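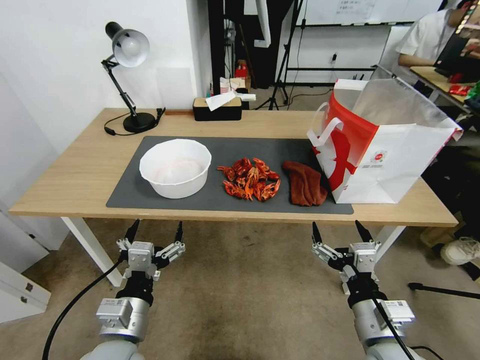 The Zalumeo two-arm demonstration station is built for recording manipulation tasks at a table, either by leading the arms by hand or by driving them remotely from a leader pair. It ships with two follower arms, two leader arms, a head camera, the recorder and the Zalumeo Desk software. The head camera sits above and behind the arms, so an operator working from the remote view has both grippers and the work surface in sight together. Task objects can be as awkward as the customer needs: a loose pile of cooked crayfish, with claws and legs pointing every way, asks for different grasps than a folded towel on the same mat, and both can belong to one recorded session. Zalumeo is made by Nordin and sold through Wutus.

## Two ways to record

**Hand guiding.** With the enable switch held, the follower arm goes into gravity compensation and can be moved by the upper arm and wrist. The gripper is opened and closed with a thumb button on the guide handle, which clips to the wrist and is taken off for playback. Hand guiding is best for short motions with one arm, for teaching approach poses, and for contact work where the operator wants to feel the table. The operator's hands appear in the head camera view in this mode. If the data are meant for training from images, record in remote mode, or hand guide first and replay the motion for the camera.

**Remote control.** Each leader arm has the same joint order as its follower at a reduced scale. Joint positions are sent over wired Ethernet and logged at 100 Hz, together with gripper opening, motor current and the camera stream. All channels carry a common time stamp. The clutch pedal freezes the followers while the operator moves the leaders back to a comfortable position – after re-engaging, motion resumes from the offset without a jump.

Both modes write the same episode format. Sessions can be mixed, and every episode is tagged with the mode used to record it. 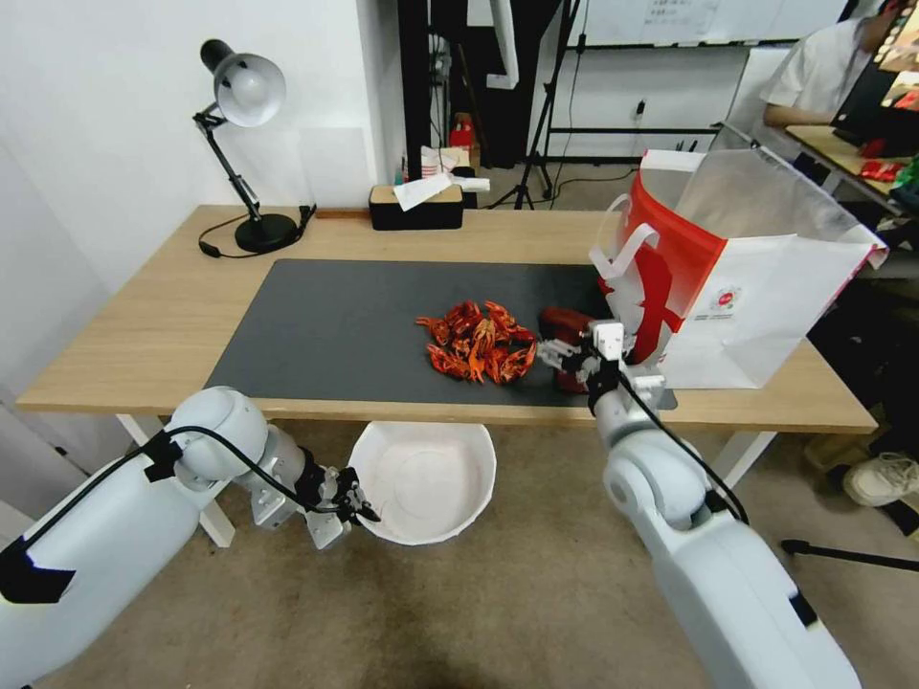

*Single-item pick: right gripper holding one crayfish beside the pile, left gripper open.*

## Grippers and hands

The standard end tool is the Arnance parallel gripper, a two-finger unit with replaceable fingertips. Closing force is set per task in Zalumeo Desk and can be capped for the whole session, so that an operator who squeezes the leader trigger too hard does not crush the item. For shells, thin plastic and paper, start at the lowest setting and raise it until the item stops slipping.

Irregular piles need some attention when planning a task. Interlocked items tend to come up in groups, and the head camera may not show what is caught underneath. We suggest that operators:

- approach from the open side of the pile and keep the wrist out of the camera's line to the fingertips
- close, lift a short distance, pause, then carry
- mark a double pick as a double pick instead of shaking the extra item off
- keep failed grasps in the session and label them, as they are useful for training a grasp check

Fingertips lift off with one screw. Wash them separately after food tasks; the gripper body is not sealed and must not be rinsed. Keep liquids clear of the wrist connector.

A multi-finger hand can be fitted in place of the gripper on either arm. Tool type is read at power-up and written to the episode header. The hand needs its own leader glove, ordered separately, and the trigger on the leader arm is disabled while the glove is connected. Mixed setups, with a hand on one side and a gripper on the other, are supported in software release Desk 2 and later.

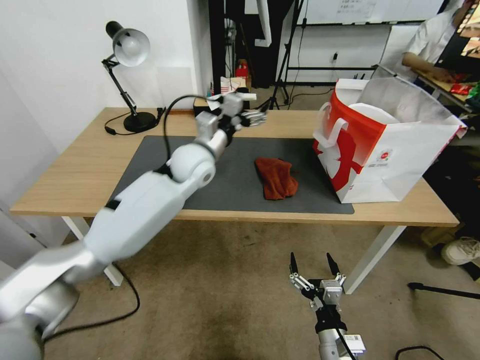

Mixed setups take longer to prepare. The hand and the gripper have different lengths from the wrist flange, and the reach check has to be run again after every tool change. The check moves each arm slowly through the corners of the work area and reports any point where the two arms could meet. If it fails, move the arm bases apart or reduce the work area in Desk. Do not raise the collision limit to make it pass.

## Work area

Any rigid table that fits within the arms' reach can be used. The recommended surface is matte and of one even color, which keeps glare out of the camera stream and makes small objects easier to separate from the background. Fix the mat to the table with the supplied strips. A mat that creeps during a session changes object positions between episodes in a way that is hard to find later.

Containers should be light enough to be steadied by one gripper. Paper bags and soft liners move when touched and should be recorded with both arms available. Lighting can be normal room light – exposure is locked at the start of each session and should be reset when the light changes.

The background doesn't need to be cleared. Policies trained only against a bare wall often do poorly when the station is moved to a real room.

## Specifications

| Item | Value |
|---|---|
| Follower arms | two, table or stand mounted |
| Leader arms | two, reduced scale |
| Log rate, joints and gripper | 100 Hz |
| Arm supply | 28 V DC, from supplied power unit |
| Leader base plate length | 378 mm |
| Leader cable | 2 m, longer on request |
| Control modes | hand guiding, remote, replay |
| End tools | Arnance parallel gripper; multi-finger hand (option) |
| Export | per-episode files with video, joint log and labels |

## In the box

- Follower arm pair with Arnance grippers
- Leader arm pair with triggers
- Head camera and mast
- Recorder with power unit
- Guide handles, clutch pedal and enable switch
- Spare fingertips, mat strips, tool key

Table, mat and task objects are not included. The emergency stop must be wired and tested before the arms are powered; wiring is covered in the installation sheet.

## Ordering

Stations are built to order by Wutus. State the mounting type, the end tool for each side and the plug type. Existing owners can add the hand option without returning the arms, provided the wrist connector is the round type fitted from November onward. Earlier wrists need the adapter ring, listed under spare parts.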